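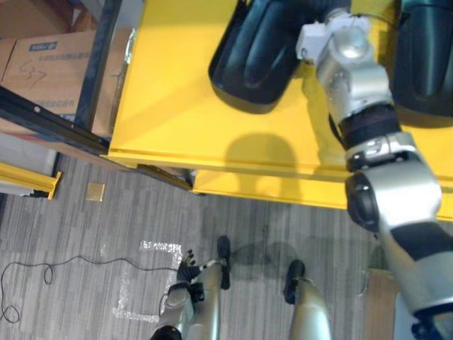
**【闲聊】租房阳台种番茄,第三年,终于想换大盆了,大家给点意见**

**番茄炒一切**(楼主)

先说情况。阳台朝东南,早上六点多开始有太阳,到下午一点基本就没了。前两年都是用超市装菜的那种泡沫箱,第一年种了四棵小番茄,收了大概两碗;第二年贪心种了六棵,结果叶子长得像丛林,果子反而更少,还招了一堆白粉虱,邻居晾衣服都绕着走(真的对不起楼下阿姨)。

今年想认真一点。九月打算再种一茬秋番茄,我们这边冬天不太冷,往年十二月还能摘。现在纠结三件事:

1. 盆到底要多大?我看有人说 20 升,有人说 40 升,差一倍啊朋友们
2. 土是自己配还是买现成的
3. 要不要搭那种铝合金的爬藤架,还是竹竿凑合

预算嘛,200 块以内,含土。租的房子,合同明年夏天到期,太重的东西我也搬不走。

---

**阿蒜不是蒜**

沙发!盆这个事我有发言权。我用 40 升的美植袋种过大番茄,效果确实好,根能撑开,夏天不用一天浇两次水。但是!浇透以后我一个人完全拖不动,台风来的时候只能眼睁睁看它在外面被吹。你种小番茄的话 20 升够了,别折腾。

---

**老陈在七楼**

不同意楼上。20 升在东南阳台勉强可以,换成西晒就是灾难。而且番茄这东西根系越憋越容易脐腐,很多人以为缺钙,拼命补钙片、埋蛋壳,其实是水忽多忽少闹的。盆大一点,水分就稳一点。

蛋壳那个事我再啰嗦一句:整个埋下去,一年以后挖出来还是蛋壳。

---

**番茄炒一切**(楼主)

……我去年埋了一整盒蛋壳。现在去挖还来得及吗

---

**老陈在七楼**

不用挖,就当垫层了,哈哈。

---

**Hidayah Goh**

我在新加坡,组屋走廊种的,情况可能跟你们不太一样,这边一年到头都热。大果番茄在我这里基本不坐果,夜里温度降不下来,花开了就掉。后来只种樱桃番茄,挑耐热的品种,一棵从冒果到拉秧能吃三个月左右。

土我是自己配的:椰糠、珍珠岩、堆肥,大概五比二比三。椰糠一定要泡洗,第一次我懒得洗,苗种下去叶边全焦了,后来才搞明白是盐分太高。泡一晚上,倒掉,再泡,再倒,水从可乐色变成淡茶色就差不多了。

架子我投竹竿一票,便宜,轻,坏了不心疼。

---

**小满未满**

请教一下,有人用过 Floltum 的自动浇水套装吗?就是一个小水泵带一串滴箭的那种。我经常出差,一走就是四五天,上次回来薄荷都脆了,手一碰直接变成调料。

---

**阿蒜不是蒜**

用过一季。定时是准的,但滴箭容易堵,尤其是你往水箱里兑了液肥的话。我的做法是肥料单独浇,水箱只放清水,每两周把滴箭拔下来拿针捅一遍。另外水箱要遮光!透明的桶放在阳台上,没几天就绿了。

---

**老陈在七楼**

我是不赞成新手上自动浇水的。浇水这件事就是要你每天去看一眼,看叶子,看背面有没有虫,顺手就浇了。全交给机器,等你发现红蜘蛛的时候网都结好了。

---

**小满未满**

可是我人都不在家啊大哥……总不能带着番茄出差吧

---

**老陈在七楼**

那就找邻居,或者棉绳吸水,一根棉绳一个水桶,成本几块钱。

---

**Hidayah Goh**

棉绳对薄荷可以,番茄挂果的时候喝水太凶了,棉绳跟不上。我试过,三天就蔫。这种情况我还是站滴灌。出门前先在家里试跑两天,看看每盆实际出多少水,别装好就走。

---

**番茄炒一切**(楼主)

学到了学到了!我平时都在家,浇水先手动吧,省下的钱买土。

说到土,我们小区门口那家店有卖 Drenano 的蔬菜专用土,一包 40 块,看着挺蓬松的,有人用过吗?还是说这种“专用”都是智商税?

---

**西北角的风**

用过两包。不算智商税,但也别指望它有多神。刚开袋很松,浇一个月水就往下塌,盆沿空出一大截。我后来每包掺两三捧珍珠岩,好很多。底肥基本没有,头两周没事,后面必须追肥。

顺便说架子。我跟大家唱个反调,买过一套 Tannous 的铝合金架,150 块,用了四年,搬过两次家,拆开就是一捆管子。竹竿我也用过,第二年接触土的那一头就烂了。长期种的话,算下来金属架未必贵。

---

**阿蒜不是蒜**

可是楼主预算一共才 200,买完架子就只剩一包土的钱了😂

---

**西北角的风**

也是。那先竹竿吧,种上瘾了再说。反正都会上瘾的。

---

**Fitriani Rahman**

插一句品种的事,前面好像没人问楼主种什么。秋茬留给它的时间短,尽量选早熟的,有限生长型最省心,长到一米左右自己就封顶了,不用天天打杈,对架子的要求也低,三根竹竿一扎就完事。无限生长型的你要是忘了打杈一个星期,回来就是你去年那个丛林。

还有白粉虱,黄板要挂,但黄板只能抓成虫,叶子背面的若虫得靠冲洗。我是早上拿喷壶对着叶背猛冲,连冲一周,能压下去八成。下面的老叶子早点剪掉,通风好了虫也少。不要在大太阳底下喷任何油剂,我烧过一整棵,心痛到现在。

---

**番茄炒一切**(楼主)

啊!原来是品种问题!我去年那包种子上写着“无限”,我还以为是无限结果的意思,当时特别开心就买了。

---

**小满未满**

哈哈哈哈哈无限结果,我要笑死

---

**老陈在七楼**

这个不怪你,包装上写得确实不清楚。不过有一点我跟 Fitriani 意见不一样,打杈没那么可怕,阳台就几棵,每天喝茶的时候掰两下就行。无限型留单杆,往上牵,占地反而小,味道我个人觉得也更好。有限型果子集中熟,吃不完,吃完了又没了。

---

**Fitriani Rahman**

味道这个我承认,我吃过最好的几个都是无限型的。可是楼主明年夏天可能要搬家,秋茬就那么几个月,集中熟一批刚好。等有了固定阳台再玩单杆也不晚呀。

---

**路过的茄子**

打断一下,人工授粉你们做不做?我封闭阳台,花开得很好就是不坐果,急死了。

---

**Hidayah Goh**

要的!番茄自花授粉,可是封闭阳台没风,花粉抖不下来。上午花完全打开以后,用电动牙刷的背面碰一下花柄,震两秒就好。我拿的是一支 Burnent 旧牙刷,专门给番茄用了,我先生第一次看见以为我疯了。

---

**路过的茄子**

电动牙刷!!明天早上就试。手指弹可以吗?

---

**老陈在七楼**

可以,轻一点,弹花梗,别弹花。湿度太大的天花粉会黏住,弹也没用,挑干爽的上午。

---

**番茄炒一切**(楼主)

好,我整理一下今晚要下单的:

- 25 升左右的盆,三个(折中一下,老陈和阿蒜别打架)
- Drenano 土先买两包,再加一小袋珍珠岩,不够的用旧土晒过以后掺进去
- 竹竿一捆,扎带一包
- 黄板
- 有限生长型的早熟小番茄种子,求推荐!

旧土就是去年泡沫箱里的,里面有蛋壳,还有一点白粉虱的阴影。这个晒一晒能直接用吗?

---

**西北角的风**

摊薄一点,装黑色塑料袋里扎紧,太阳底下闷一到两周,中间翻一次。去年有没有得过青枯或者枯萎病?就是白天突然整株蔫掉、晚上又缓过来一点的那种。得过的话就别拿来种番茄了,种点葱吧。

---

**番茄炒一切**(楼主)

没有没有,就是虫多。那我明天开始闷土。种子还没定,懂的朋友继续留言,我下班回来看~

---

**阿蒜不是蒜**

种子我这边有多的,去年自留的红色小樱桃,早熟,皮有点厚但是甜。私信我地址,给你寄一小包。不过自留种我不保证跟去年长得一样哈。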